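Cables, Bins and Washing: The Sorting Table

Gallery — posted 03/12/2021

I have never been persuaded by the drawer-divider school of home organisation. You know the sort of thing I mean. Somebody buys a set of matching tubs, spends a weekend assigning a category to every object in the house, takes a photo of the result, and by the end of the month the tubs are full of takeaway menus and one glove. Pristero will sell you a whole system for cables, with coloured ties and a booklet. I read the booklet. It told me to "honour the purpose of each cord", and I went and made a cup of tea.

Still, cables do have to go somewhere, and so do clothes. Olesia Palamarchuk asked me to put a page together on sorting by colour, a method she believes in and I don't, or not entirely. The claim is that if you put like colours with like bins, anyone in the household can put things away without being told where they live. It has been repeated so often that I suppose people think it must have been tested. I would like to know by whom. In my house the person who never puts things away has perfectly good colour vision.

I kept the gallery small. I've never looked through a long gallery to the end and I doubt you have either.

1. The bins, and what's waiting to go in them

Green to the left, a gray-brown one farther back near the centre, a yellow one right beside that, and clothing along both sides of the table. The coil of thin yellow cable is in the gray-brown bin, with the yellow bin next door, so make of colour-matching what you will.

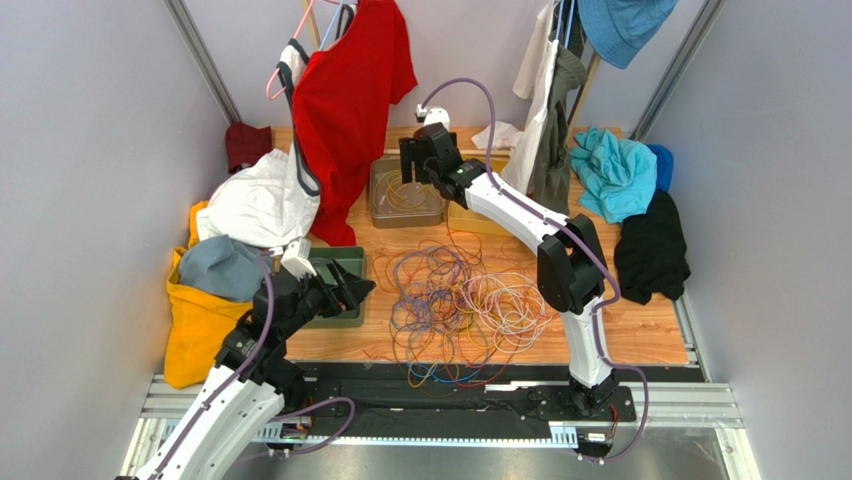

Lukian Stetsiuk: You're being unfair on the bins. Three is plenty for cables if you decide first what each one is for. We did ours by length instead of colour: short, long, and "belongs to something we no longer own". The last one was emptied at the tip and I haven't missed any of it. Colour only works if whoever made the cable cared what colour it was, and mostly they didn't.

I'll give Lukian the last point. Cable colour is an accident of manufacture. I have owned a gray phone charger, a white one that went gray, and a black one, and they all did the same job equally badly. Sorting those by colour would have put the same thing in three places, and I can't see how that helps a person looking for a charger at eleven at night.

Length I am less sure of. To know the length of a cable you have to untangle it, and once you've untangled it you have already done the hard part. Any method that begins after the untangling is skipping over most of the work. The Pristero booklet deals with it in a single line ("gently separate your cords"), and there are 80 pages in that booklet.

What I do myself, for what it's worth:

Find an end. Don't pull it. Follow it back by hand until it goes under something, lift the something, carry on.

Take the thick ones out first. Thin cables knot around thick ones far more than the other way about.

Coil each one as it comes free and put it straight in a bin, any bin. A coil left on the table next to a tangle will be back in the tangle before you've finished the next one.

Skip the ties until the end. I've lost more time to those little hook-and-loop strips than to the knots.

Svyatoslav Vakulenko swears by the over-under coil that sound crews use, and he's probably right for a long microphone lead. For a thin cord no longer than my arm I think it's showing off. I tried it for most of March and all I noticed was that I was slower.

The other complaint I get is that cables and clothes shouldn't share a table at all. Hanna Prokopenko holds this very strongly. Her argument is that a plug will always find a knitted cuff, and she has a cardigan to prove it. I don't dispute the cardigan. But most of us have one decent flat surface in the house and everything that needs sorting ends up on it, and advice that starts with "clear a dedicated area" has been written for people with a spare room. If they must share, put the clothes at the edges and keep the cords in the middle. Better again, get the clothes up off the surface.

2. Getting the clothes up

On to hanging, where I'm a bit less grumpy. A bright red shirt comes right down to the table beside the brown bin, with a white sleeveless top trimmed in dark navy next to it, and over to the right a beige piece, a long white one and a dark olive-gray one. The hangers include a pink and a light blue, so no matched set, and the clothes don't seem to mind.

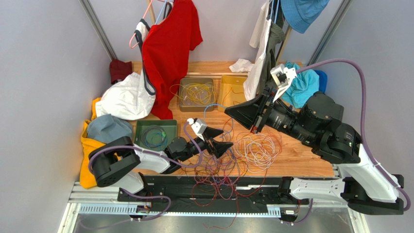
Matching hangers are where I would save my money first. Meller does a velvet-look one that is supposed to stop straps sliding off, and it does, but it also stops you sliding the strap on, and I've stretched two necklines wrestling with them. A plain plastic hanger with a notch is fine. A plain plastic hanger without a notch is fine for shirts. The colour makes no difference unless you've got several people sharing one rail, and in that case I will concede, through gritted teeth, that a hanger colour per person is a decent idea. Olesia may quote me.

Hanging height matters more than anybody's colour scheme. If the hem of a shirt reaches the surface underneath, it'll sweep whatever is on there every time you move it along. Long things want to go at the end where there is nothing below, short things over the working part. My grandmother did it that way on a broom handle in the laundry and she hadn't bought a system from anyone.

Matvii Polishchuk wrote in after the last gallery to tell me the Oramden rail solves all this with its two heights. I went and looked at one in the shop. It's a good solid rail. It's also 151 dollars, and the lower bar sits exactly where my knees go. If you have short children or short clothes it might suit you. I'd want to see one after a year of wet coats before I said anything kinder.

As for whether sorting by colour works on clothes, I think it works on the rail and fails in the basket. On a rail you can see the dark end and the light end at a glance, and it does help when you're putting a wash together. In a basket it all turns into one heap as soon as somebody's looking for socks. I've seen it claimed that a colour-ordered wardrobe saves you time every morning. It might save you a moment if you choose your clothes by colour. I choose mine by whether they're clean.

Comments are open below for anyone who wants to defend the booklet. Please keep it under 4000 characters, as the form cuts you off there and I can't get the rest back. The next gallery is on kitchen drawers, and Olesia has already sent me a link to some dividers.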